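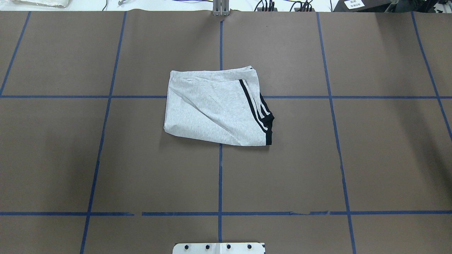

*Gray garment with black side stripes on the taped folding table.*

Minutes, folding table working meeting, Stirholm, 10 January 2018

Present: Reijo Kuusisto (chair), Ye-rin Yoon (minutes). Apologies: the Omen buyer.

**1. Previous minutes**

Accepted with one correction. The December return count for the Cleltau order is 632 pieces, not 319. The lower figure covered shorts only.

**2. Table surface**

Brown paper stays as the covering. RK asked whether a washable mat would be cheaper over a year. YY has one quote, for a minimum order of 2000, and will ask for a smaller lot. Blue tape stays for the grid. Worn joints in the long strips are to be retaped before the next order is started. Old tape comes up fully before new tape goes down.

**3. Folding of gray knit pieces**

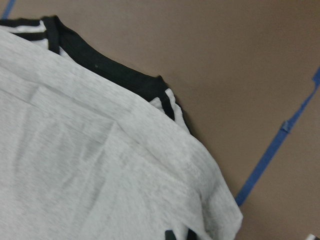 **Ye-rin Yoon**
Folding and packing lead

YY reported on the light gray pieces with black and white trim. Creases across the body are the main reason for refolding. The black band takes a curve when the body is turned over it, and the gray fabric then covers part of the band. Proposed order of work: smooth the body, lay the band straight, check the trim at both ends, then fold. Lint is to be picked off dark fabric before the last fold — the roller leaves marks on the knit.

Agreed. RK to add this to the sheet for the Đào order as well.

**4. Placement on the grid**

Discussion of whether a folded piece may lie across a tape line. RK prefers one piece per cell. YY noted that larger sizes do not fit and that the lines are a guide for squaring the edges. Left open. Trial of wider cells to run for 7 working days.
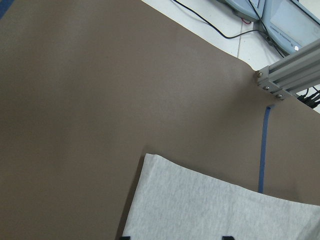 *Pale gray cloth over the end of a blue tape strip.*

**5. Actions**

- YY: smaller quote for mats; retape the long strips.
- RK: revised folding sheet; cell widths for the trial.
- RK: send the corrected return count to Omen.

Next meeting to be set once the trial is done.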